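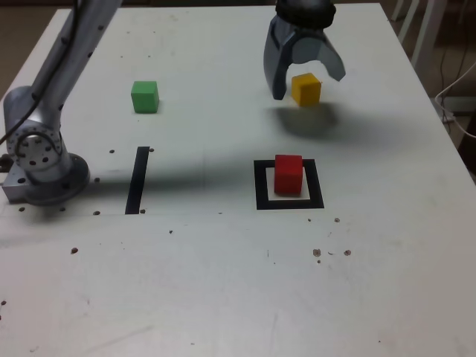 Attachment 1: white table with green, yellow and red cubes, arm mounted at left.

Re: [colour-print] Colour shift after profile rebuild

> We rebuilt the profile for the Olmedo matte stock last month and
> the greens now print noticeably yellow. Greys look fine. The target
> was the 2,000 patch chart, read on the Trurkska strip reader. Software
> is Vitel, default settings. Has anyone else seen this, and is it
> worth going back to the smaller chart?

I had the same fault in November on a different matte stock. The cause was in the measurement file, so check yours before you reprint anything.

Open the file in a text editor and count the data rows. Mine had 1,853 for a chart of 2,000. The reader had dropped several strips and Vitel built the profile anyway, interpolating across the gap. There was one line about it in the log and no warning on screen. The missing rows in my case all fell in the saturated greens, and the grey ramp sits on its own strips at the end of the chart, so neutrals gave no hint of trouble.

If your count is short:

1. Reread the missing strips only. The file can be merged by patch ID.
2. Turn off "fill missing samples" under the import options. Import then fails on a short file.
3. Rebuild and check against a separate verification chart. I use one with 101 patches, printed after the rebuild.

If the count is correct, look at drying time. Matte stock from the Marenex mill keeps moving for some hours, and a chart read at 9 am and again at 4 pm gave me different values in the greens and cyans. I now leave charts overnight.

On chart size: I would stay with the larger one. The 209 patch chart is adequate for relinearizing but too coarse for a full profile on this kind of paper – the gamut boundary in green is where it falls down.

Two questions back. Which measurement condition was the reader set to, and does the stock contain brighteners? If the old profile was read under M0 and the new one under M1, some shift is expected, although I would look for it in the blues first.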